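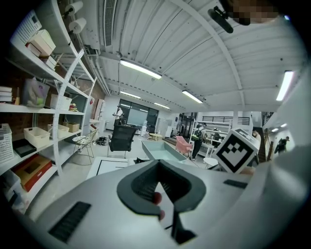 Is the new furniture catalogue site ready to replace the old one?
The dining and bedroom ranges are ready and could go live now. The outdoor range is held up by missing product data from one supplier.

Grodetti online store - progress report to the funding manager
17/01/2016

Work since the last report

The category pages were rebuilt for small screens. Filters for timber, finish, width and price now open in a panel over the product list and keep their settings when the customer goes back from a product page. The old site lost them each time, and this was the most common complaint in the support inbox.

Colour swatches load on request. On the Munudow table range, which has 31 finish and size combinations, the full set was previously sent with the page.

Freight quotes are calculated from the postcode at the cart stage. Two-person delivery is offered for any item over the carrier's single-lift limit. Quotes for islands and remote areas still go to staff by email and are answered by hand.

Data

Dimensions for the Pană chairs were supplied in inches and have been converted to centimetres. Seat heights were checked against the printed catalogue and five corrected. Ilidero has not sent assembled weights for its outdoor settings. Without them the freight module returns no price, so those products stay hidden.

Testing

Checkout was tested on six handsets. Two older models failed to show the card form when the keyboard was open. One is fixed - the other needs a change from the payment provider, and a ticket is open with them.

Budget

Spending is within the approved amount. The photography line is underspent as the outdoor shoot has been put back. We ask to carry that money over to the next period and do not seek to move it to another line.

Next period

Load the Ilidero weights once received and release the outdoor range. Redirect the old category addresses. Finish the customer order history page, including reprints of tax invoices. Write the staff guide to returns.

Decision needed

Approval to switch over dining and bedroom before the end of January, with outdoor to follow.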